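4.2 What people do with the odd cup

I should say first that I didn't set out to study cups. The project was meant to be about how people who share a kitchen decide what gets thrown away, and I'd written a whole set of interview questions on leftovers (most of which went nowhere). But in the very first house, the one we call Lornura, I asked a tenant about the fridge and she talked for ages about a mug with no handle. After that I let people wander, and wander they did!

We ended up with 173 diary entries from 29 people in five shared houses. Onni Lappalainen and I coded them separately and then sat down to argue. Our biggest row was over the word "spare". I had been using it for anything without a clear owner, and Onni wanted to keep it for things people said they could do without. He was right, annoyingly, and I went back and recoded the lot in July.
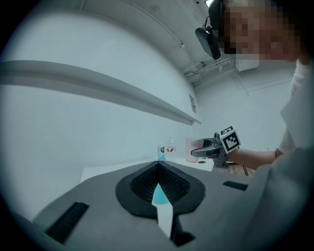
Once that was sorted, 56 of the entries turned out to be about drinking things of one kind or another, and they fell into two heaps. In the first, the cup belonged to a person and everyone knew it. One tenant at Clarkero wrote that she would "sooner borrow his toothbrush" than his tea mug. In the second heap, the cup had been left by somebody who had moved out, and these were the ones that got interesting jobs - measuring rice, holding pens, rinsing paintbrushes, catching the drip under the boiler.

Figure 3. A dimpled pink cup, held upright.
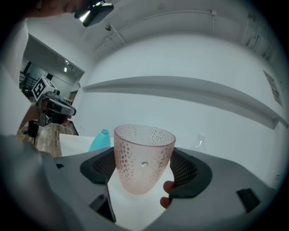 Plastic and glass got treated differently as well, though I'd be careful with this one as the entries are thin. People at Jacobs were quite happy to bin a scratched beaker but would keep a single wine glass for years, on the grounds that it might come in handy. Maser was the other way round. The glasses there went to the charity shop as soon as the set was broken, and the beakers stayed at the back of the cupboard through three complete changes of tenant.

I did ask whether anyone had ever talked openly about getting rid of an orphaned cup. Hardly anyone had. One man told me he'd moved one to a higher shelf every few months, hoping the others would forget it, and then felt guilty and brought it down again. We come back to him in section 5, where the same slow shuffle happens with a slow cooker.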